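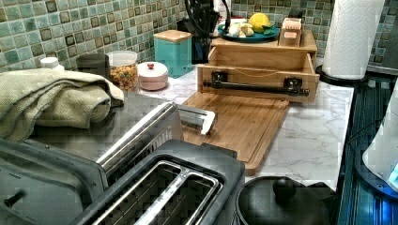
Back run of the counter: canisters, utensil holder, plate on the drawer box, paper towels.

gisard17
Jun 25, 2024
Looking for layout advice. Mosaic backsplash, marble-pattern top. The plate with the lemon and garlic sits on the wooden drawer box, and I want the cutting board to keep the middle. Is the back row too deep?

Orach
Depth is fine. I would move the cereal. A clear jar next to the canisters uses counter space for something a cabinet holds just as well.

kollar_k
Disagree. Cereal gets opened daily. Move the garlic - it keeps longer in a dark cupboard with some airflow. What is on the other side?

gisard17
Toaster oven and a two-slot toaster, both on the left. The oven door faces the cutting board.

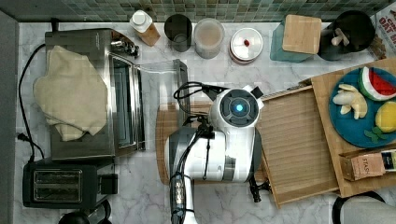
I keep the slot toaster below the oven so both cords stay on the wall side. The clear box by the oven has no fixed home yet.

Orach
Take the towel off the top of the oven before you run it. Cloth on a hot housing is a fire risk.

gisard17
Agreed, it comes off before use.

Nilton Arboleda
Check the load too. If both are on one circuit, add up the rating plates. I had two totaling 3233 watts and the breaker tripped every time.

kollar_k
Then drop one. A toaster oven makes toast.

Nilton Arboleda
Slowly. I would keep both and run them one at a time.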